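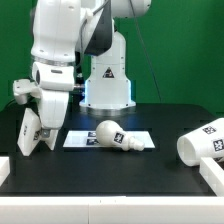
Matte black tabletops, worth it or not?
Forum: Workshop & Hobby Room > Furniture

gratefulplank
Thinking of swapping my old pine bench for a black top. Kiltden sells one and the product page says it "hides wear and makes every job easier to see." I do small assembly and some paper cutting. Is there anything to this or is it ad copy? Room is 12 feet long with one window, if that matters.

oldmitre
Ad copy. I had a black top for two winters. Dust shows, glue shows, fingerprints show, and every scratch comes up gray. What it hides is black screws.

tansy_r
Disagree with oldmitre. If your parts are light colored, a black surface is great. White pieces and paper stand right out on it. I cut templates on mine and I can see the edge of the sheet from across the room.

oldmitre
Who needs to see the edge of a sheet from across the room?

tansy_r
Someone who leaves them lying there and forgets. My point stands. On pine I lose a cream template every time.

gratefulplank
Most of what I handle is white plastic and card, so that's a vote for. How about the scratches though? The Kiltden page says "scratch resistant" and then the care sheet says don't drag anything across it. Those two don't go together.

boxelder34
They never do. Put a mat down. A plain white one flat on the black, do the messy work on that, and move it when you need the room. You get the contrast for dark parts too.

hollis_bench
So you buy a black table and cover it with a white mat. Why not buy a white table?

boxelder34
Because the mat costs me 12 bucks and the table doesn't. Also I only cover the part I'm working on.

hollis_bench
Fine, but then I want to hear what the black is doing for you the rest of the time. Looking nice?

tansy_r
Glare. A white top under a strong lamp is miserable by late afternoon.

hollis_bench
I have a white top under a strong lamp. I moved the lamp.

gratefulplank
Second question while you're all here. Has anyone painted the wall behind their bench? A guy at the Skornanitz swap meet swore that bright green behind a black table is the best thing for seeing what you're doing. Sounded like he had paint to sell.

oldmitre
He had paint to sell.

mudlark_22
I'll stick up for him a little. I hung a green cloth behind mine for taking pictures of stuff I list online, and white things look crisp against it. For plain work I don't notice any difference. And it throws a green tint on anything shiny, which is annoying if you're matching colors. I take it down when I paint.

hollis_bench
That's what I'd expect. Good for pictures, no use for work.

mudlark_22
I wouldn't say no use. Easier to spot a loose cable hanging down back there, for one. Gray cord against my old gray wall, I caught it with my elbow constantly.

oldmitre
Clip the cord to the wall.

mudlark_22
It has to move, or I would have.

gratefulplank
OK. Leaning toward the table, skipping the paint. Kpodo has a black top too, 30 dollars cheaper. Same thing?

boxelder34
Thinner, last I saw. Lean on the front edge in the store and see if you like it. I didn't.

tansy_r
I have the Kpodo and it's been fine. I don't lean on it though, I stand.

oldmitre
Or check Flikcombe for an offcut and paint it yourself. When it scratches, paint it again. Mine lasted longer that way than the store one did.

hollis_bench
Didn't you just say black tops were ad copy?

oldmitre
I said the ad was ad copy. I'd still pick pine.

gratefulplank
Going to measure tonight. If the Kiltden doesn't clear the window sill, all of this was for nothing anyway.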